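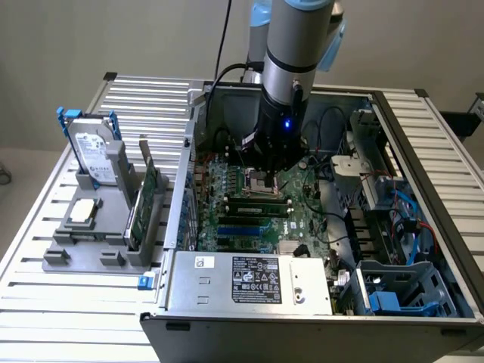 The Dell on its side, lid off. Drive's already out, standing up on the left between its two blue rails.

Quick one tonight, dinner's in the oven.

So the old tower finally got opened up. It's been sitting under the desk since March making that noise, and I kept saying next weekend, next weekend. Tuesday I gave up and got the screwdriver out.

First thing — I had forgotten how nice these office Dells are to work in. Blue means you can pull it or slide it. Blue latch by the power supply, blue bracket on the drive cage, blue rails on the drive. Whoever came up with that, thank you. My last build was a Siter case and I bled on it twice.

Dust was bad. Did the worst of it with a brush before I took anything out, then a can of Vita air from the hardware store, which ran out halfway thru. Buy 2.

Plan for now:

Memory stays. Two sticks, works fine, not spending money there.

Old Seagate gets copied and then retired. I ran a check on it last week and it had 173 bad sectors, so I don't want to lean on it any longer. There are over 700 photos on there that I never put anywhere else. Yes I know.

New drive is a Ledelex, the cheap one. We'll see.

Fresh paste for the processor. I had half a tube of Onsri left in the drawer and it still squeezes out ok.

The cables I'm keeping, the blue SATA one and the red one. I do want to reroute that fat bundle of black ones on the right becuase it lies right across the board and every time I reach for something my sleeve catches it. Zip ties are somewhere. Garage maybe.

Still no idea about the noise. My money is on the fan, the drive is second. Will copy the photos first and then find out.

Oven's beeping, more when it boots.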